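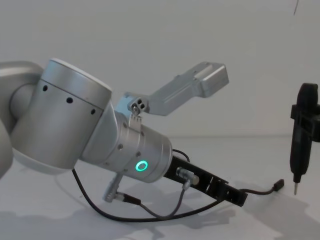
White tabletop and pale grey wall, with the black and grey cables hanging down to the table.

Open day at the Verno building, Darnberg

Mar 2, 2019 | By M. Condori
Print this page | E-mail this page
Reading time: 4 minutes

The Verno building on the Drernon road opened its doors to the public this morning, the first time since the refit finished last July. I went over on the early bus and was there when they let people in. Entry was free but you had to put your name down at the desk and wear a sticker.

We were taken round in groups of six. Ours went upstairs first, to the offices, which took about ten minutes and could have taken less. There is a kitchen at the end of the corridor with a decent-sized sink and a view over the car park.

Downstairs is more interesting. The workrooms take up 410 square metres on the ground floor and used to be one long store. It has been divided up with plain partition walls, painted a pale grey. I asked why grey and was told that white shows every mark and the people who work there had asked for something easier on the eyes. The tabletops are white all the same. They are flat and plain, with a good stretch of clear wall behind, and I thought the two colours went well together. A small thing like a plug or a screw would be easy to find on them, which is more than I can say for my bench at home.

Cables were the main subject in our group. Two of us had worked in electrical trades and wanted to know how it was all kept in order. The answer was that it depends on the table. At the one we stopped at longest, black and grey cables hung in a tangle, with one black cable looping down to the tabletop and running off to the right. Another ended in a small black plug just over the surface. Our guide said the permanent wiring goes in trunking along the skirting and anything that gets changed often is left where a hand can reach it. I can see the sense in that. I would still want a few ties and a label or two. She said labels were on order.

The floor is a grey sheet material with no joins that I could find, and it was quiet to walk on even with the whole group moving. Heating is from the ceiling. It was warm enough to take my coat off, but there were no hooks on the ground floor, so most of us carried our coats for the whole tour. Somebody wrote that on the comments card and I signed under it.

Tea was in the entrance hall afterwards, with a choice of two biscuits. There was also a display of old photographs showing the store before the partitions went in, full of shelving and very dark. The hall can take up to 102 people according to the notice by the door, and it was nowhere near that when I left, though a big family party was just coming in.

The lift was working. There are toilets on both floors and the ground floor one has a wide door. Parking is limited and the spaces nearest the entrance were coned off, so the bus is the better choice. It stops opposite the gate.

They hope to hold another open day in the summer. No date has been set, and the desk is taking e-mail addresses from anyone who wants to be told.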